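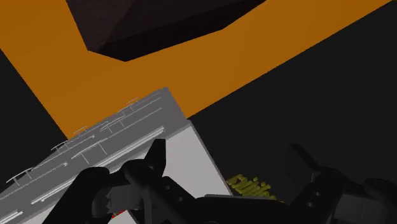 Call for Recipe Testers: Nunska Home Baking Column

Nunska is looking for 10 home bakers to test recipes for our fall baking series. Testing starts in August and runs for four rounds. Most of the work is done in your own kitchen, on your own schedule, with one short phone call at the end.

The series is written by Sulastri Menon and covers quick breads, bar cookies, layered coconut cakes and a few yeast doughs. All of the recipes have been baked several times in her kitchen in Vodton. We now need them baked by people who have never seen them before, using ordinary home ovens and whatever pans they already own.

What testers do

Each round, you will get two recipes by email. You bake both as written, one time each, within 10 days. Please don't swap ingredients or cut the sugar, even if you normally would. If a step is unclear, make your best guess, keep going, and write down what you guessed.

After each bake you fill out a form. It asks for:

Your oven type and the temperature you set
The size and material of the pan
Actual baking time, start to finish
Any ingredient you had trouble finding, and where you looked
Texture on the day of baking and again the next day
Anything in the instructions you had to read twice

The form takes less time if you keep notes while you bake. Photos are welcome but not required. A phone snapshot of a cut slice is more useful to us than a nice one of the whole cake.

Who can apply

You should bake at home at least twice a month and own a kitchen scale that reads in grams. A stand mixer is needed for the last round only; tell us on the application if you don't have one and we will give you a different pair of recipes. No professional training is needed. We would like at least half the group to be people who have baked for less than four years.

The recipes contain wheat, eggs, dairy, coconut and peanuts. We can't offer substitutes for this series, so it is not a good fit if anyone in your home has a serious allergy to any of these. A gluten-free group is planned for later and will be announced separately.

Testers must live in the United States and be 18 or older. We can take two people at high altitude. If that's you, please include your elevation.

Pay and expenses

You will be paid $30 for each completed recipe form, and we refund groceries up to $27 per round with receipts. Staples such as flour, sugar, butter and eggs count. Equipment does not. Pandan extract and palm sugar will be mailed to everyone before the first round, so please don't buy your own.

Payment goes out after each round closes. If you have to drop out partway through, you keep what you have earned up to that point.

Testers are listed by first name and state on the series page unless they ask not to be. The recipes stay private until they are published, so please don't post them or pass them on. You can share the baked goods with whoever you like.

How to apply

Fill out the tester application on the Nunska contact page and choose "Baking series" from the menu. Include a few lines on the following:

What you baked most recently and how it came out
The make of your oven, if you know it, and whether it is gas or electric
Any weeks in late summer when you will be away

Saodah Rondonuwu reads the applications and will answer everyone, including people we can't place this time. Former testers from the Simanjuntak soup series may apply again and only need to fill out the first page.

Questions about the schedule or payment can go through the same contact page, marked for Saodah.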